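Household Organization, handout 8 – Sorting a work surface
Instructor: Yaryna Hordiienko
10 March 2020

Reading for today was Palamarchuk ch. 11, first half only. Skip the Wundside survey, we'll get to it after break.

Main idea – every small thing needs a home with sides. Flat surfaces collect. Tape, ties, clips, lids. Open rack = you see what's in it. Closed box = you forget.

Terms
Parking: thing set down where the hand stopped.
Homing: thing put back where it gets used.
Most mess is parking, see Movinska notes.

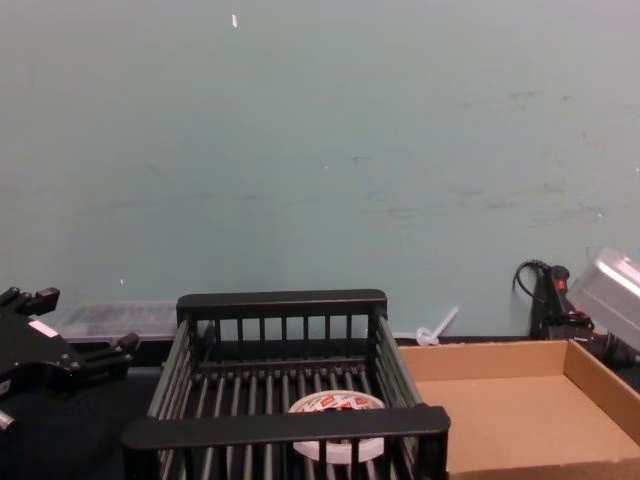
Dish racks work fine for more than dishes. Bars keep round stuff from rolling off, and you can see in from the side. Bad for anything thinner than the gap, so ties and pencils go in a shallow tray or a lidded box. Cardboard is OK for a trial, swap it once you know the size you need. Dont buy containers first!! (Severyn Tkachuk asked about this last time – yes, sort, then measure, then buy.)

Rolls of tape: flat or on edge? Flat stacks better. On edge is easier to grab but needs a divider. Either one is fine for the assignment, just be consistant.
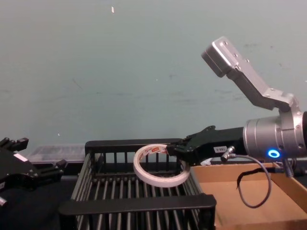 Fig. 2. Roll of double-sided tape held over the wire basket, cardboard box beside it.

For next time
Pick one surface at home. List what is parked on it, give each thing a home, leave it alone a week. 700 words max, typed. Puden worksheet goes on the back – fill in both columns pls, last time half were blank.

Quiz covers terms + ch. 11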